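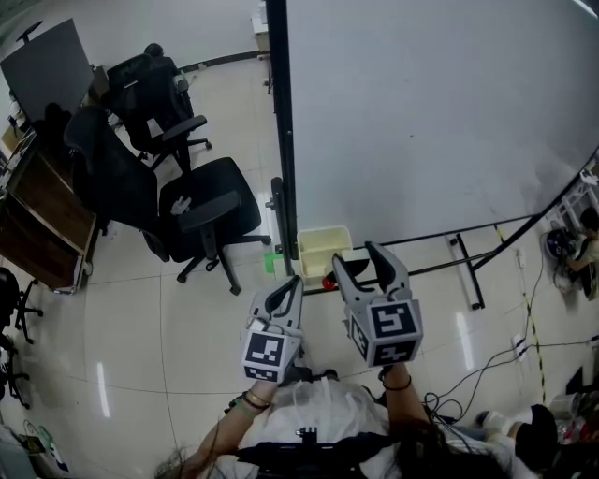
Why do people go on repeating a story after they have been told it is false?

Mostly they remember the story and forget the correction. A claim with a person in it, and a place, and something going wrong, is easy to keep in your head. The note that says it never happened has none of that, and a few weeks later only the claim is left.

Venla Koivisto has spent a good part of her working life on this problem. Her new book, The Well at Mukia, is a history of small rumors, the sort that never reached a national paper and were never worth a lawyer's time. She collected them from parish letters, shop ledgers, and the minutes of town meetings. There are 13 chapters, each given to a single rumor, and she follows every one of them from the first written mention to the last.

The title chapter is the longest and the best. In March of a bad winter, word went through the village of Mukia that the well behind the church had been poisoned. It hadn't. Two families had fallen sick from spoiled fish, and the doctor said so in writing within five days. People drank from the well again by summer. But Koivisto finds the poisoning mentioned as plain fact in a school essay written 40 years later, by a girl whose own grandfather had signed the doctor's letter.

She doesn't treat the villagers as fools, and the book is better for it. The well had been trouble before. The man accused, a peddler named only as Duvier in the records, had quarreled with half the village over debts. Believing the story cost very little and let people settle an old argument.

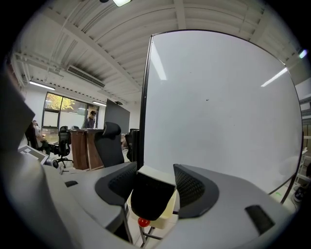

The peddler never came back, and that was taken as proof too. Koivisto traces him to the port town of Mavora, where he sold buttons and thread and seems to have done well enough. She found his name in a tax roll. He paid on time.

Some chapters are thinner. The one on the Vainio bank run depends on a single diary, and the diarist was not in town for most of it. Koivisto says this up front, then spends twenty pages leaning on him anyway. I would have cut that chapter in half and given the space to the one on the false obituary, which ends just as the dead man is starting to write angry letters to the editor.

Her advice on correcting a rumor comes late and is modest. Say what did happen before you say what didn't. Keep it short. Repeat it more often than feels polite. The doctor at Mukia wrote one good letter and assumed the matter was closed, and the letter went into a drawer in the church office.

There are notes at the back for anyone who wants the sources, and a map that could have been printed larger. Readers who only have time for part of it should start with the well, then go on to the obituary.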